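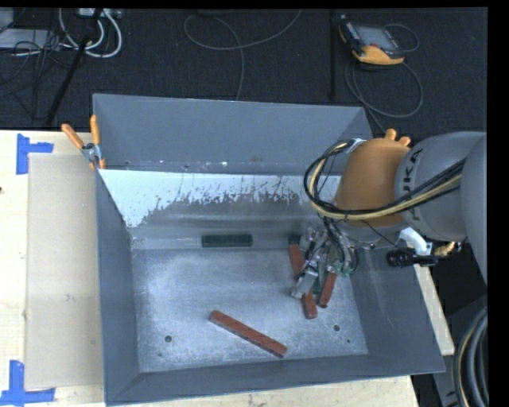 *Our bin with the red and green bars, Saturday, September 26, 2020*

Second week of the robotics club, and we are still in the bin. Auður Laxdal wrote the picking part and I do the grasp angles. The red bars are my headache - when they lie close together, the fingers have very little space between them. Also the green one against the far wall is difficult for me.

Our team is called Poltidow, and we must show the arm to the other teams in November. Before this I want to log 1000 picks. Today we are at 273.

Uzma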